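Evaluation of the Tamayo Outdoor Delivery Kit
Group report, Robotics and Automation elective
Myung-ja Woo, Tipene Brunton, Jaanus Juška
Supervisor: Beverley Sheehan

1. What we were asked to do

The department is thinking of buying a second delivery kit for the Skarkarwood campus. Our group was given the Tamayo kit on a November trial and asked whether it could carry parcels between the mail room and the workshop without someone walking beside it. The seller is Hondau, who also supply the mapping software, Nito.

2. The kit

It comes as a wheeled base, a locking box, a front camera and a charging dock. Assembly took the three of us one afternoon. The manual covers the base well but has only one page on the camera mount, and we had to email Maxine Halliday at Hondau to find out which bracket went on which side. She answered the same day.

3. Method

We drove the route by hand to build the map, then let the kit run on its own. The route is 433 metres one way. We logged every stop the kit made and wrote down what it reported at the time. One of us always carried the remote stop button.

4. Results

Over the trial the kit made 253 trips. It finished all but 8 without help. Five of the failures were lost connections near the workshop, where the signal is poor. The other three were false obstacle stops, all in strong sun. Battery life was better than we expected and we never had to cut a day short.

Nito was harder to like. Changing a single waypoint meant saving the whole map again, and the colours used for "paused" and "blocked" are too similar to tell apart outdoors.

5. Recommendation

We would buy the kit, but only with the longer antenna, which adds $932 to the price. We would also ask Hondau for a clearer camera setup guide.

6. Further testing 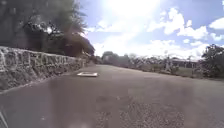

Obstacle handling needs a separate trial before anyone signs off on the purchase. Nito has one sensitivity setting for everything, and we left it at the default throughout. A flat white sheet or panel on the asphalt near a stone wall, with sun glare up ahead, is the kind of case we would test at each setting, on cloudy days as well as bright ones. Jaanus has drafted a test sheet and it is in the appendix.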